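Novembre, un peu après 22 h

Rentré du footing avec les chaussettes trempées et une ampoule au talon gauche. Neuf kilomètres, allure correcte, aucune envie de les faire. Je note quand même, vu que j'ai promis de tenir ce carnet jusqu'au trail de Korkari.

Parlons-en, de Korkari. Le parcours définitif est en ligne depuis ce matin et je l'ai relu trois fois. Ils annoncent 918 mètres de dénivelé positif. L'an dernier c'était censé être le même tracé, et ma montre m'avait donné nettement plus. On m'avait répondu que les montres se trompent. Possible. La mienne se trompe toujours dans le même sens, alors.

Dossard 441. Je n'ai jamais bien couru avec un dossard qui commence par un quatre, mais je ne suis pas superstitieux.

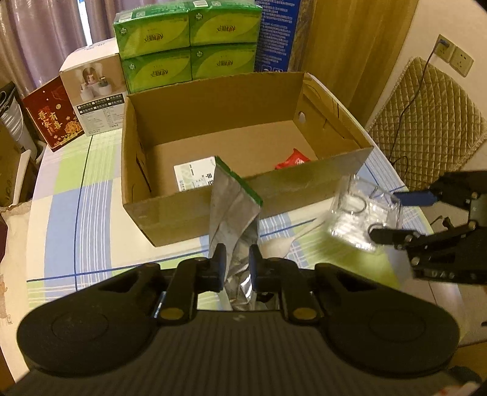 Ghada Rawashdeh m'a appelé vers 18 h pour me vendre son plan d'entraînement. Elle suit la méthode Hjaltadóttir, celle où l'on court très lentement pendant des semaines en attendant que la vitesse revienne toute seule. Elle en parle comme d'une conversion. J'ai demandé ce que ça avait donné sur son dernier semi : deux minutes de moins. Bon. Elle avait aussi changé de chaussures, dormi correctement et couru par temps frais sur du plat. Va savoir ce qui a joué. Elle dit que je cherche toujours la petite bête. Je lui ai dit que j'essaierais une semaine, surtout pour raccrocher et manger.

Essayé ce soir, du coup. Courir lentement, c'est plus long et on a froid aux mains. Un type en jean m'a doublé sur le pont. Le cardio est resté bas, d'accord, je le reconnais. De là à dire que ça construit quelque chose, on en reparle au printemps.

L'autre sujet, c'est l'application Prirklow. Le club veut que tout le monde s'y mette pour déclarer ses courses, histoire de savoir qui va où et d'organiser le covoiturage. Sur le papier je suis pour. Mais il faut créer un compte, donner sa date de naissance, accepter des notifications, et au bout du compte j'ai vu que cinq personnes du club y étaient, dont deux qui sont blessées. L'ancien tableau partagé marchait très bien. Il était moche et tout le monde le lisait. L'application affiche fièrement 3 731 coureurs inscrits dans la région. Je voudrais bien savoir combien l'ouvrent encore.

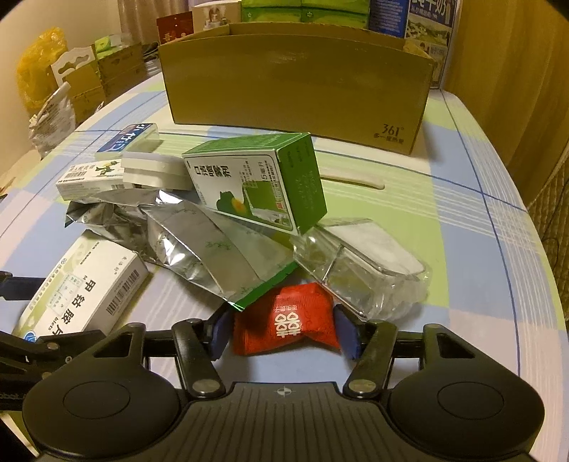

Reste la question d'Idska, la course de nuit. Ghada y va, elle me pousse à m'inscrire. Le tarif grimpe à la fin du mois, le bon vieux coup du compte à rebours. Je me méfie des épreuves qui mettent plus de photos de l'arche d'arrivée que de détails sur les ravitaillements. J'ai cherché dix minutes où se trouvait le deuxième : « à mi-parcours environ ». À mi-parcours environ, de nuit, dans les bois, merci bien.

Et puis deux courses à trois semaines d'écart, avec mon genou, c'est se raconter des histoires. Je l'ai déjà fait une fois, j'avais fini en marchant les six derniers kilomètres à côté d'un monsieur très gentil qui me parlait de sa chaudière.

J'ai quand même rempli le formulaire jusqu'à la page du paiement. Je l'ai laissé ouvert.

Demain, repos. Percer l'ampoule ou pas, les avis divergent. Retrouver la frontale et voir si elle s'allume encore.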